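A morning with the robot hands at Vurthorpe

I'd been promising myself a trip to the Vurthorpe workshop ever since Roya Khosravi mentioned in passing that they change more gloves than a hospital. She runs the upkeep side of the lab there and had kindly agreed to let three of us tag along in August while she got one of the two-armed cells ready for the afternoon shift. Signe Dalen drove, I held the biscuits, and Warrick Ashby (who used to mend lifts and has opinions on grease) sat in the back reading out road signs.

We got there a bit after nine and it had all started without us. Helge Boström already had the side guard off and was crouched by the bench with a torch in his teeth. The cell does small handling jobs, mostly picking up fiddly parts and passing them from one hand to the other, and the hands are where nearly all the looking after goes. The arms themselves, Roya said, you could more or less forget. They get a proper service every 2000 hours and in between she wipes them down and listens to them. She does really listen, too! She stood with her ear near the elbow while Helge ran it slowly up and down, and told him to do it again, and then again.

The fingers are another story. Every 500 hours they get stripped, cleaned and put back, one at a time so that the bits can't get muddled. I had a go at one on the side table, with a spare that had been retired from the cell they call Soler. There's a pin you push through from the back, and it only wants to come out if you hold the finger slightly bent, and of course I had it dead straight and was shoving away like an idiot until Helge reached over and bent it for me. Going back together it needs the tiniest smear of grease. I put on too much. Warrick was delighted. 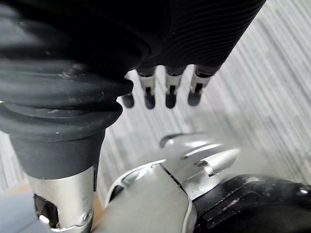

What took up the rest of the morning was the rubber. I hadn't given sleeves a thought before I came, but they keep grit out of the joints, and grit is what Roya minds most. She goes over each one with a damp cloth and her thumb, opening up the folds to look for splits, because a split always begins down in the valley where you can't see it. Scuffs on the outside she doesn't care about at all. If she finds a nick she writes it on a strip of tape on the cell door with the hours next to it, and if it's longer the next time she looks, off it comes. Fitting a new one is a two-person job and involves a fair amount of swearing in Norwegian. No talc, by the way. Signe asked. It gets everywhere.

After that came the bit I liked best, the zeroing. The hands have to be told where they are again after a strip-down, so Helge brings them close together very slowly and nudges the numbers on the screen until he's happy, then sends each finger through its full travel. One of them stopped short at first. He backed a screw off by a hair, had another go, and it went all the way. Elsa Björklund, who writes the programs and had come down to see why her cell wasn't back yet, made him do it twice more before she'd take it.

Lunch was soup in the canteen, very good, 135 steps up (Warrick's count, he'd have liked a lift). Parking is round the back by the Irnum gate and you do need to sign in, so bring something with your name on. Closed shoes as well. Signe had to borrow a pair.

Roya says we can come back when they do the big service on the arms, and I've already said yes for all of us. Vivstead is next on the list before then, if they ever answer my email.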